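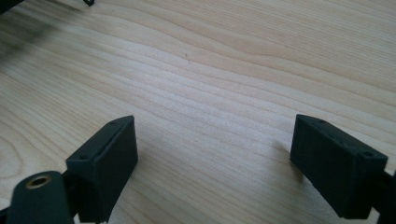 **Uwe Ackermann**

Lalville 핸드헬드 그리퍼 쓰시는 분들께 여쭙니다. 손가락 관절 쪽 인서트가 돌아서 패드 각도가 틀어진 경험 있으신가요?

증상부터 적습니다. 손으로 들고 시연을 모을 때는 멀쩡해 보입니다. 그런데 같은 데이터로 학습시킨 정책을 Abbasi 팔에 올리면 집기 직전에 오른쪽으로 밀립니다. 처음엔 당연히 캘리브레이션을 의심했고, 세 번 다시 했고, 세 번 다 똑같았습니다. 그러다 어제 손가락을 잡고 흔들어 봤더니 왼쪽이 놉니다. 관절 끝면에 박힌 황동색 인서트를 육각 렌치로 살짝 돌려 보니 나사가 아니라 인서트가 통째로 따라 돌더군요.

제조사 답변은 "약 4,000회 개폐까지 문제없는 구조"라는 한 줄이었습니다. 저희는 시연 400개를 모았습니다. 시연 하나에 몇 번씩 여닫아도 그 숫자 근처에도 못 갑니다. 그 4,000회라는 게 빈손으로 여닫은 횟수인지, 뭘 쥐고 잰 건지 물었는데 답이 없습니다.

---

**납땜연기**

인서트 도는 건 흔합니다. 출력물에 인두로 박을 때 온도가 안 맞았거나 구멍이 컸거나 둘 중 하나예요. 빼고 새로 박으세요. 10분이면 됩니다.

그런데 그게 오른쪽으로 밀리는 원인이라는 건 못 믿겠습니다. 왼쪽 손가락이 논다고 하셨잖아요. 유격이 있으면 오차가 양쪽으로 흩어져야지 왜 한 방향으로만 갑니까?

---

**Uwe Ackermann**

> 유격이 있으면 오차가 양쪽으로 흩어져야지

저도 그 생각을 했는데, 물체를 쥐면 힘이 늘 같은 쪽으로 걸리니까 한쪽으로만 벌어집니다. 벌어진 채로 영상에 찍히고, 정책은 그 벌어진 모습을 '잘 잡은 상태'로 배우고요. 팔에 단 손가락은 안 놀거든요. 그래서 어긋난다는 게 지금 제 가설입니다. 가설이에요. 아직 확인은 못 했습니다.

---

**Edeltraud Fröhlich**

Hillby에서 같은 모델 씁니다. 번역기 돌려 쓰는 거라 어색해도 이해해 주세요.

저는 관절보다 패드를 의심합니다. 패드 블록 윗면에 작은 구멍이 두 개씩 있지요. 저희 것은 거기 나사를 규정 토크로 조이면 출력물이 눌려서 패드 안쪽 면이 조금 돌아갑니다. 눈으로는 모릅니다. 직각자를 대야 보입니다. 좌우 패드가 원래 서로를 향해 비스듬히 서 있는 구조라 각도가 조금 달라져도 티가 안 나요.

그리고 한 가지 더. 이건 정확도 문제로만 볼 일이 아닙니다. 저희는 팔에 단 쪽에서 패드가 빠진 적이 있습니다. 쥐고 있던 유리병이 떨어졌고, 옆에서 손을 뻗던 사람이 조금만 더 가까웠으면 다쳤을 겁니다. 그 뒤로는 나사를 전부 표시하고 씁니다.

---

**그래프만믿음**

토크 얘기 나와서 말인데 매뉴얼 12쪽하고 13쪽 값이 서로 다른 거 아시는 분? 12쪽은 패드용이고 13쪽은 관절용이라고 우기는데 그림은 같은 나사를 가리키고 있어요. Lalville에 메일 보냈더니 "개정판에서 수정 예정". 개정판이 언제 나오냐니까 6월이래요. 몇 년 6월인지는 안 적혀 있었습니다.

---

**납땜연기**

@Edeltraud Fröhlich 패드가 빠진 건 심각하네요. 나사가 풀린 건가요, 인서트가 뽑힌 건가요? 대책이 전혀 다릅니다. 풀린 거면 풀림방지제로 잡히고, 뽑힌 거면 풀림방지제를 들이부어도 또 빠집니다.

---

**Edeltraud Fröhlich**

인서트째 뽑혔습니다. 나사에 그대로 물려 있었어요. 출력물 쪽 구멍 벽에 널링 자국이 거의 없었습니다. 애초에 제대로 안 박힌 것으로 봅니다. Lalville은 사용자가 과하게 조였다고 했고요.

---

**gutness_user**

전 Gutness 에폭시로 인서트 주변을 메우고 나서 조용해졌습니다. 한번 해 보세요. 두 달째 문제없음.

---

**납땜연기**

두 달 동안 몇 번 여닫으셨는데요? 하중은요? 이런 글마다 "접착제 바르니 됐다"가 꼭 달리는데 횟수를 적은 분은 못 봤습니다. 게다가 에폭시로 굳혀 버리면 다음에 패드를 갈 때 관절까지 통째로 버려야 합니다.

---

**gutness_user**

안 세어 봤죠, 누가 그걸 셉니까. 제 건 소형 부품만 집어서 하중은 별거 없어요. 유리병 드는 분들한테까지 권하는 건 아닙니다.

---

**Uwe Ackermann**

직각자 대 봤습니다. 밝은 색 목재 상판에 그리퍼를 내려놓고 좌우 패드 안쪽 면을 각각 쟀고요.

- 오른쪽 패드: 틀어짐 없음. 나사를 풀었다 조여도 그대로.
- 왼쪽 패드: 패드 자체는 블록에 잘 붙어 있음. 관절에서부터 돌아감.

그러니까 제 경우는 Edeltraud 님과 다른 고장입니다. 인서트가 도는 것까지는 확실하고, 그게 밀림의 원인인지는 여전히 모릅니다. 인서트를 새로 박고 시연을 조금만 다시 모아서 비교할 생각입니다. 기존 400개는 일단 따로 빼 둡니다. 버리기엔 아깝고, 쓰자니 찜찜하고요.

---

**그래프만믿음**

비교하실 때 기존 정책도 그날 같이 돌리세요. 새 정책만 돌려서 잘 되면 조명이 바뀐 건지 인서트 때문인지 구별이 안 됩니다. 그쪽 상판 가운데가 허옇게 반사되던데 저는 그것도 용의선상에 올려 놓겠습니다. 나뭇결도 꽤 화려하고요.

---

**납땜연기**

반사로 늘 같은 방향으로 밀린다? 그건 더 못 믿겠는데요. 그래도 대조군 같이 돌리라는 말에는 동의합니다. 저라면 순서도 섞겠습니다. 옛날 것 먼저, 새것 나중, 이렇게 하면 팔이 데워진 효과까지 섞여 들어가요.

---

**Edeltraud Fröhlich**

시험하시는 동안 팔 쪽 손가락도 꼭 분리해서 확인해 주세요. "안 논다"고 하셨는데 흔들어만 보신 건지, 나사를 풀어 보신 건지요? 저희 것도 빠지기 전날까지 흔들어서는 안 놀았습니다.

---

**Uwe Ackermann**

흔들어만 봤습니다. 오늘은 전원 내리고 팔 쪽부터 풀어 보겠습니다. 그 전까지 재생 시험은 중단합니다. 인서트 사이즈 맞는 규격 아시는 분은 댓글 부탁드려요. Lalville 부품표에는 "황동 인서트"라고만 되어 있습니다.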